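# Chapter 3: Art in Shared Places

A work of art in a gallery is seen by people who chose to go there. A work in a street, a station or a park is seen by whoever passes. This chapter looks at how such works are proposed, paid for and looked after.

We begin with the town of Skollen. In the early stages of its harbour scheme, the sculptor Sushil Chauhan proposed a row of 22 painted steel posts along the old quay. Each was to carry the name of a boat once built there. The council received 580 written comments in the month of January. Many writers liked the names but thought the posts too tall for the quay.

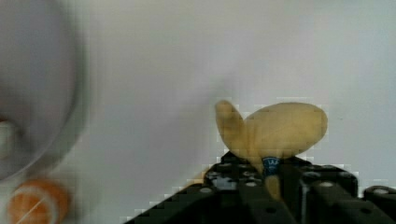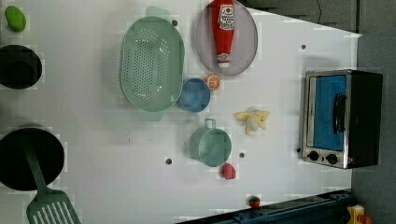

Chauhan lowered the posts and moved them back from the water. The names stayed. The revised plan passed by three votes, and the work was put up by Nistor, a local metal firm.

Three terms will be used throughout the chapter:

- **Commission:** an agreement to pay an artist for a work that does not yet exist.
- **Site-specific work:** a work made for one place, which would lose some of its meaning elsewhere.
- **Maintenance plan:** a written statement of who cleans and repairs the work, and who pays.

The last of these is often left until late. At Kidetti, a mural by Satish Kaushik covered 37 metres of a market wall. No money had been set aside for repairs, and when the plaster began to fail the traders and the council each held the other responsible. Section 3.4 returns to this dispute.

Before reading on, choose a public work near your home or school. Find out who paid for it and whether its artist is named on the site. Keep your notes, as you will need them for the exercise at the end of Section 3.2.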